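Open day at Candum, Wulcombe

The planning group gave over its November open day to simulation. Yayra Adjei ran the dice task, where an arm has to work around small dice and a square target pad on a bare table.

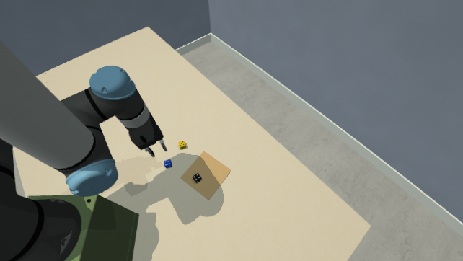 Issue 115, page 22

Three dice were in play here, with the black one on the pad. The planner, Idis, picks a grasp and checks the path before the arm moves. Adjei said the current build had been through 3808 simulated runs.

We also looked at a two-dice layout, black on the pad and yellow off it - same table, same arm.
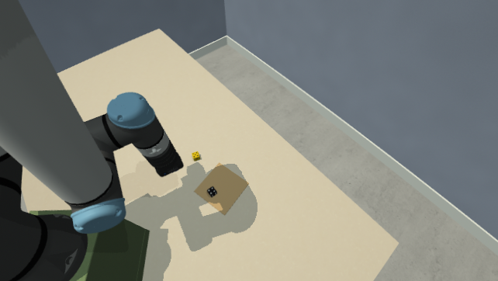
Questions from visitors

Kekeli Acheampong took these. Most were about perception, and whether shadows upset the pose estimates.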